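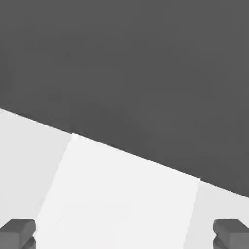

# Review: the Griso household climate budget kit

The Griso kit is a boxed set of materials intended to help municipalities involve residents in decisions on local climate spending. It is published by Griso and supplied to councils, neighbourhood offices and housing associations. Saltbridge District Council obtained one set for its spring programme of public meetings, and this review records the experience of the council's participation office in preparing and running those meetings.

## Contents and cost

A full set costs £980, excluding delivery. It contains a facilitator's manual, a pad of ballot sheets, printed measure cards and a licence for the accompanying spreadsheet. One set serves a meeting of up to 30 residents, seated in groups. Replacement ballot pads may be ordered separately; replacement cards may not, and a council that loses part of the deck must purchase it again in full. We consider this an unnecessary restriction and have written to the publisher on the point.

The manual is clearly written and makes few assumptions about prior knowledge. Terms such as "retrofit" and "embodied carbon" are explained on first use. The chapter on the legal standing of advisory votes is less satisfactory. It treats every consultation as though it were binding on the authority, and our legal services team asked for a page of corrections to be inserted before the manual was passed to facilitators.

## Method

Each group receives a notional budget of 1000 points, to be divided among the measures on the cards. These range from tree planting and bus shelters to insulation grants and the conversion of municipal boilers. A group must fund at least 5 measures and must agree a short written statement for each. The statements are then read aloud, and the whole meeting votes on a combined list.

The requirement for a written statement is the strongest part of the design. In previous consultations the office has received long lists of preferences with little indication of why residents held them. The statements gathered in the Mansour ward were short, often blunt, and of direct use to officers drafting the transport section of the district plan. Several residents there objected to the pricing of cycle lanes on the cards, which they believed to be too low, and the resulting discussion took up most of the evening. The facilitators allowed it to continue, and we believe they were right to do so.

The points attached to each measure are fixed by the publisher. They bear only a loose relation to what the same works would cost in this district. Boiler conversion in particular is priced as a minor item, and two groups placed it at the head of their lists on that basis. The spreadsheet permits local prices to be entered, but the printed cards do not change with it, and residents quite reasonably trusted the card in front of them. We recommend that any council using the kit should prepare adhesive labels with its own figures beforehand.

## Time and staffing

The manual allows two hours for a meeting. At Saltbridge the shortest ran for nearly three. Meetings that began at 7 p.m. lost a number of parents and shift workers before the final vote, and the Bernlow session was moved to the late morning for that reason. Attendance there was lower at the outset, but most of those who came stayed to the end.

One facilitator per group is necessary. The manual suggests that a single facilitator can serve two groups, and we attempted this once. The quieter group received very little help and returned an incomplete ballot.

## Accessibility

The ballot sheets are printed in a good size of type. The cards are not, and the pale green lettering on the reverse was difficult to read in halls with poor lighting. No large-print edition is offered. Translations are available in four languages as files for local printing — a useful provision, although the translated spreadsheet retains its English column headings.

## Assessment

The participation office considers the kit suitable for ward-level meetings at an early stage of planning, when measures are still open and officers are able to respond to what is said. It is less suitable once a budget has been drafted, as the fixed prices invite comparisons that the authority cannot then honour. The set will be retained and used again in November, with corrected prices and an additional facilitator. Neighbouring authorities wishing to borrow it may apply to the office in writing, giving the intended dates and the expected number of residents.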